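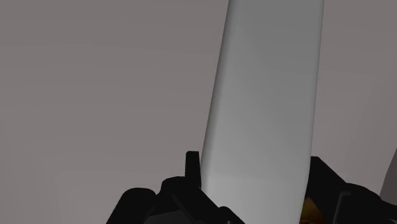
Moving a bar-loading job to the robot: steps for shift leads

These steps are for leads at the Ferndale works whose cell is going over to the Sudix gripper in May. Read them before you change anyone's rota.

1. Run the pick in simulation first. Load the bar size you use most and check that both fingers close on it evenly. Sit down with the person who loads that machine by hand now. They know which bars come in bent and which racks stick.

2. Write down what the operator does besides loading. At Kiều line we missed the wiping of the chuck and the check for burrs, and both had to be put back into the job after the first week. Ask, then watch a full shift.

3. Talk to the crew before the cell is fenced off. Thắng Lục does this on a Monday, at the start of the shift, and leaves time for questions. Say plainly who will be moved and who will stay. One operator will look after two machines where there used to be one each, so pay grades need to be settled with the office beforehand.

4. Train on the real controls. Allow four hours per person, with 60 minutes of that on stopping the robot, clearing a dropped bar and starting again.

5. Keep the hand-loading bench. Drerkosico services the arm, but a call-out can take a day, and people lose the knack if they never load by hand. Put everyone on the bench for one shift a month.

6. Check the gripper pads every 4,000 picks and enter it in the cell log. The operator does this, and it should be counted as part of their working time.

Send changes to these steps to Sơn Âu in the planning office.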